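Plolten Opens Lanham Plant for Low-Odor Cabinet Coating

LANHAM, Friday: Plolten has started production of Eltomo, a water-based coating for kitchen cabinets, at its new plant in Lanham. The line fills 2,000 cans per shift. Eltomo is sold in one-gallon and five-gallon sizes and can be recoated after four hours at 68 degrees.

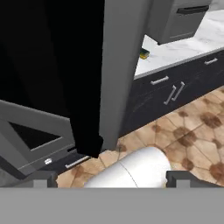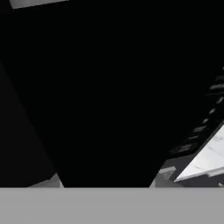

Computer renderings. First: kitchen interior with gray cabinet door and counter run. Second: dark surfaces.

The coating is applied by brush, roller or spray. Surfaces must be cleaned and sanded first. Plolten tested the finish through 1,275 wash cycles before release.

Gilani will distribute Eltomo to 200 paint and hardware stores beginning in June. Data sheets and color cards are available from the Plolten sales office.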